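4 Setting Up the Volla Countertop Water Filter

Read this section before you connect the filter to a faucet. For replacement intervals after the first cartridge, see Section 6.

4.1 Before you start

The filter needs a cold water supply and a faucet with a removable aerator. It cannot be used with pull-out spray heads or with faucets that feed an open-vented water heater. If the faucet has a fixed spout with no threads, order the clamp adapter from Clasileck before going further.

Place the housing on a level surface within reach of the supplied hose. Do not extend the hose. A longer run lowers the flow at the cartridge and voids the warranty on the diverter.

CAUTION: Cold water only. Hot water softens the cartridge seals and can release trapped material into the outlet.

4.2 Fitting the diverter

1. Close the faucet fully.
2. Unscrew the aerator from the spout. If it is tight, wrap it in a cloth and use pliers on the cloth.
3. Remove the old washer and wipe the threads. Scale left on the threads is the usual cause of a drip at this joint.
4. Seat the flat gray washer in the diverter collar.
5. Screw the collar onto the spout by hand until it stops, then turn it one quarter turn more.
6. Push the hose into the side port until it clicks. Pull back on it gently to check that it holds.

Note: Spouts with inside threads need the brass ring from the adapter bag. Fit the ring to the spout first, then the collar to the ring.

4.3 Installing the cartridge

Wash your hands before handling the cartridge. Leave the plastic wrap on until the housing is open and ready.

1. Turn the housing cap counterclockwise and lift it off.
2. Check that the large O-ring is lying flat in its groove.
3. Remove the wrap and both end plugs from the cartridge.
4. Lower the cartridge into the housing with the arrow pointing up. Press down until the base is seated.
5. Replace the cap and turn it clockwise until the two marks line up.

Do not use the wrench to close the cap. The wrench is supplied for opening only.
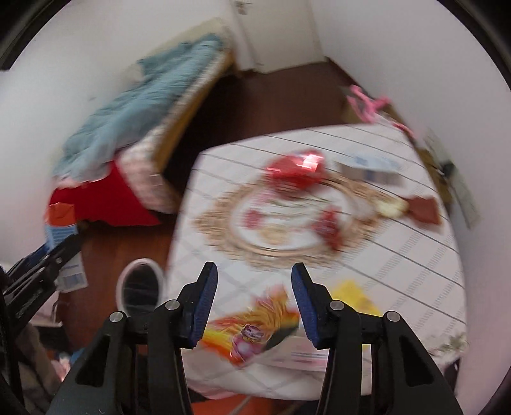

4.4 First flush

New cartridges hold fine carbon dust, and the first water through the filter will be gray or black. Discard it.

1. Point the outlet into the sink.
2. Open the cold tap halfway and move the diverter lever to FILTER.
3. Let the water run for ten minutes. Trapped air may cause sputtering at the outlet.
4. Close the tap, wait five minutes, then run the water for two minutes more.
5. Check the collar, the hose port and the cap for leaks.

If the water is still cloudy, fill a clear glass and let it stand. Cloudiness that clears from the bottom up is air and will pass with use. Dark specks mean the flush should be repeated.

4.5 Setting the counter

The counter on the cap tracks volume in liters. The standard cartridge (part 1692) is rated for 2000 liters, and the display shows a warning when 200 remain. Hold RESET until the display reads 2000, then release it - a short press only wakes the display.

Note: Units sold before May show gallons until the battery tab is pulled.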